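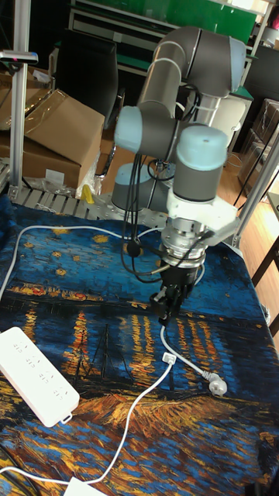 Gustlow wrote:
> We get the same dropout on ours, the gripper loses comms once the wrist goes past 135 degrees, then comes back by itself. Changed the lead twice. Is it worth taking the flange off or are we wasting an afternoon? Also how much slack do you leave at the elbow?

Don't take the flange off yet. Had this in January on the Statell arm and it was the small black connector on the side of the flange, not the lead. Pull it, look at the pins, push it back till it seats. Ours felt home and wasnt.

Slack — more than you'd think. I leave 25 cm hanging at the elbow and a loop down beside the gripper, then run the wrist slowly end to end with a hand near the stop. If the loop goes tight anywhere, redo it. Tie it above the wrist, never on the bracket, it saws through there.

White mains leads are a seperate job. Ours still lie across the cloth under the fingers, so keep Z well up until they're moved. Power strip can stay on the left but the leads want to go round the back behind the base. Doing that tonight after 7 if the Jelto clips turn up.

Order I'd do it in:
connector
slack
ties
slow run, 11 cycles, wrist only
then both together with the fingers opening and closing

If it still drops after that, then yes, flange. Keep the bolts in order, two of ours were different lengths.

Grigaitė sell the short lead on its own now btw, you dont need the whole kit. Will post the part no. when I find the box.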